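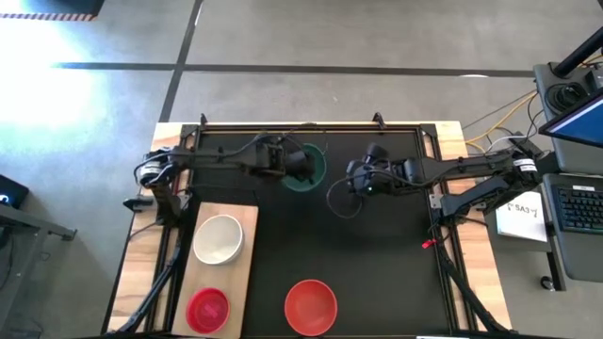

Which rendering intent should I use when printing very saturated reds on matte paper?

Relative colorimetric with black point compensation is the usual starting point, with perceptual as the fallback if you lose gradation in the reds.

Thread: Saturated reds on matte stock

ullorside_print
Background on the question. I print on Gouveia matte with a Soltano pigment printer, using the paper maker's profile. Files are 16-bit in a wide working space. Anything near pure red comes out flat and a little orange. Soft proof shows most of the red area flagged out of gamut. Glossy is better but the client wants matte.

tonecurve
The answer you got is fine, but check the profile first. Canned profiles are built on somebody else's unit. Print a red ramp from neutral to full saturation and find the patch where the steps stop separating. If that happens well inside the profile's claimed gamut, the profile or the media setting is wrong and no intent will fix it.

ullorside_print
Ramp printed. Steps are separate up to 80 percent saturation, then nothing. Media setting is the one listed with the profile.

a_nomura
That sounds like ordinary clipping. Relative colorimetric leaves in-gamut color alone and moves everything outside to the boundary, so several different reds land on the same value. Perceptual compresses the range and keeps the differences, at the cost of overall saturation. For a subject that is mostly one hue with a slow gradient, I would take perceptual. 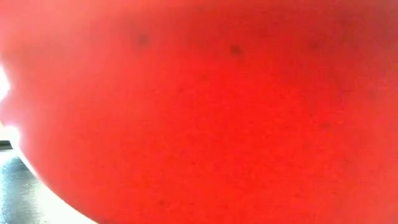 Red close-up, vivid at lower center, fading to pale pink at upper left.

On a gradient of this sort the pinks will survive either intent. It is the strong end that goes flat.
— Asuka Nomura

k_sarkosow
Disagree. How perceptual behaves depends entirely on who built the profile. With some of them the table squeezes the whole image and skin goes gray to save one patch of red. I stay with relative and pull saturation down by hand in a masked layer, soft proof on, until the separation returns. It takes longer and I know what I did.

a_nomura
You know what you did for one paper. Change stock and the layer has to be redone. I have more than 60 files that go to three papers.

k_sarkosow
Then you keep three layers. I do.

tonecurve
Both approaches work. Two notes on the orange cast:
1. If you reduce saturation in RGB, hue can shift as one channel clips before the others. Do it in a Lab-based or similar space.
2. Let the print dry overnight before judging it. View it under the light it will hang in.

ullorside_print
Ran both on a test strip. Perceptual holds the gradient but the grays look thin to me. Masked layer with relative is closer to what I want, with saturation at minus 4 in the reds. The orange is reduced. It is still there.

k_sarkosow
Small hue move toward magenta, same mask. Start at 3 and stop when the neutrals next to it begin to look green.

a_nomura
Or order a custom profile and skip the hand work. I still think the canned one is the weak part of this.

ullorside_print
Custom profile is on the list for September. Using the mask until then.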